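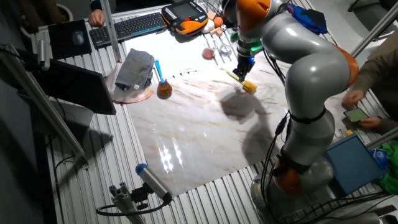

Brush with the yellow head, over the white board with the orange-brown veins.

Cleaning a marble-look board: your questions

I get the same emails over and over about shiny white boards and counters, so I finally put my replies on one page. Last tidied up 29 January 2023.

Is a brush okay on a glossy top?
A soft one, sure! I'd keep the stiff ones for grout. Rub a bit in a corner first, and if the shine goes dull, stop right there.

How do I tell a vein from a stain?
Get down low and look across the surface toward a lamp or window. Dried-on stuff usually has an edge you can feel with a fingernail (gently, please).

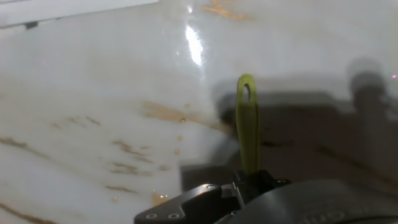
Gold-brown veins, soft gray clouding and a bright streak of glare.

What do you put in the water?
A squirt of plain dish soap, that's it. Somebody from Prevolberg wrote to ask about vinegar. On real marble, no, never – it eats the polish. I'd skip it on a look-alike too, if you aren't sure what you bought.

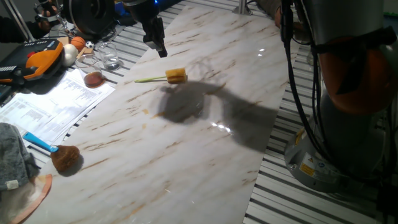

Spots in the middle of a board are what I get asked about most. People scrub one dot like crazy and end up with a dull patch. With little brown smudges scattered near the center and over one half like these, I'd go along the whole length in long, light passes, and a sponge on a stick is nice for that if your back complains like mine does. Then wipe with a clean cloth, wait 2 or 3 minutes, and look again.

How often should I do it?
Mine gets a quick wipe every night and a proper going-over in April, which takes me almost 45 minutes with coffee.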